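식탁보

식탁보(食卓褓)는 식탁이나 작업대의 윗면을 덮는 직물 또는 시트류를 통틀어 이르는 말이다. 상판을 긁힘과 얼룩으로부터 보호하고, 그릇이 닿을 때 나는 소리를 줄이며, 상차림의 바탕면을 만드는 데 쓴다. 상판 전체를 덮는 것을 전면보, 중앙에 길게 까는 것을 러너, 한 사람분의 자리에만 까는 것을 개인 매트로 구분한다. 흰색 무지 전면보는 격식을 갖춘 상차림에서 기본형으로 취급되며, 그릇의 윤곽과 음식의 색이 바탕과 뚜렷이 구별되어 진열이나 촬영용으로도 쓰인다.

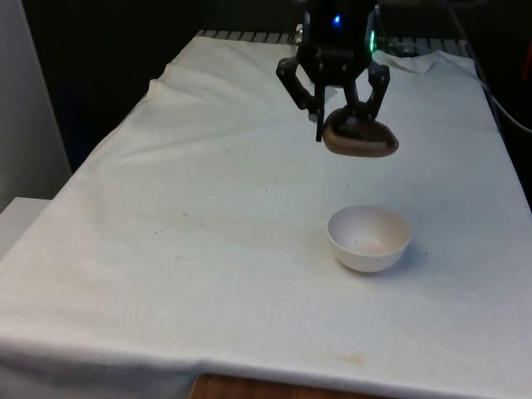
흰 천을 덮은 탁자와 흰 사발. 사진 제공: 베고녜 올메도

재질
면, 마, 폴리에스터와 그 혼방이 주로 쓰인다. 면은 흡수성이 좋고 고온 세탁에 견디나 구김이 남는다. 마는 면보다 뻣뻣하고 광택이 있으며 접힌 자리가 오래 간다. 폴리에스터는 구김이 적고 건조가 빠르지만 흡수성이 낮아 엎질러진 액체가 표면에서 퍼지기 쉽다. 코팅포는 닦아서 쓸 수 있는 대신 늘어짐이 부자연스럽고, 뜨거운 그릇을 바로 올리면 표면이 변형될 수 있다.

치수
전면보의 크기는 상판 치수에 늘어뜨림 길이의 두 배를 더하여 구한다. 늘어뜨림은 상판 모서리에서 천 끝단까지의 수직 길이를 말한다. 폭 1000mm인 상판에 늘어뜨림 50mm를 적용하면 필요한 천의 폭은 1100mm가 된다. 이는 작업대용의 짧은 규격에 해당하고, 식사용은 이보다 길게 잡는다. 끝단 접음분은 완성 치수에 포함하지 않으며 재단할 때 따로 더한다. 세탁 수축이 예상되는 면직물은 재단 전에 한 차례 세탁하여 치수를 안정시킨다.

바닥보
전면보 아래에 까는 두꺼운 천을 바닥보라 한다. 펠트나 기모 면이 쓰이며 미끄러짐을 막고 충격을 흡수한다. 바닥보는 상판보다 약간 작게 재단하여 가장자리로 드러나지 않게 한다. 잔이나 작은 사발처럼 굽이 좁은 그릇은 바닥보가 지나치게 두꺼울 경우 기울 수 있으므로 두께를 제한한다. 직물 업체 누스트홀름의 관리 지침은 바닥보 두께를 6mm 이하로 정하고 있다.

그릇의 배치
전면보 위에서 그릇을 옮길 때에는 들어서 옮기는 것을 원칙으로 한다. 밀어서 옮기면 천이 함께 끌려 주름이 생기고 주변 그릇의 위치가 틀어진다. 흰 그릇을 흰 천 위에 놓는 경우 테두리가 얇을수록 경계가 흐려지므로, 진열 목적의 상차림에서는 조명을 한쪽에서 비추어 그림자로 윤곽을 드러낸다. 렘렘 테페라는 《상차림의 바탕면》에서 이를 측광 배치라 불렀다. 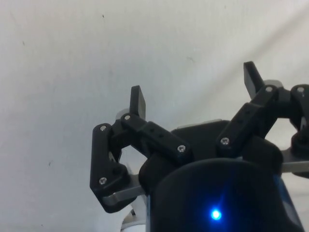

흰 면 식탁보에 묻은 기름 얼룩은 어떻게 제거하는가?
마른 천으로 눌러 기름을 흡수시킨 뒤 주방용 중성세제를 얼룩 부위에 발라 두었다가, 취급 표시가 허용하는 가장 높은 온도의 물로 세탁한다. 얼룩이 남아 있는 상태에서 열건조하면 고착되므로 건조 전에 확인한다.

세탁과 다림질
흰색 면과 마는 유색 직물과 분리하여 세탁한다. 염소계 표백제는 취급 표시가 허용하는 경우에만 쓰고, 혼방 제품에는 산소계를 쓴다. 면과 마는 약간 습기가 남은 상태에서 안쪽부터 다리며, 큰 전면보는 길이 방향으로 한 번 접어 양면을 차례로 다린다.

보관
장기 보관 시에는 접는 대신 심에 말아 두면 접힌 자국이 생기지 않는다. 풀을 먹인 천은 변색될 수 있으므로 풀기를 뺀 뒤 보관한다.

같이 보기
러너
냅킨
바닥보

참고 문헌
렘렘 테페라, 《상차림의 바탕면》, 칸델
마르티뉘스 보타, 〈면직 식탁보의 세탁 수축〉, 즈와네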